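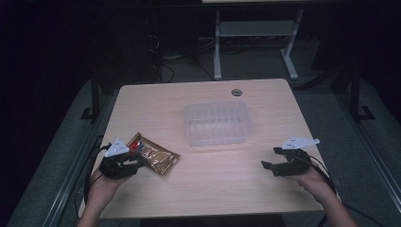
**Methane at Jõgi crater – seasonal or instrument drift?**

**storkach_k** – April 8, 2024
Night readings rise every northern summer. Two cycles now, same phase. I don't see drift doing that.

**Tundton**
Two cycles is thin. Which baseline did you subtract?

**storkach_k**
The January one, 600 s integration.

**lonerik900**
Then cell temperature isn't removed. Bañuelos's note covers this: refit with the heater log and the amplitude halves.

**storkach_k**
Halves, yes. Still above noise.

**Tundton**
Above your noise estimate. Post the residuals for all 3,848 spectra – I'll run them tonight.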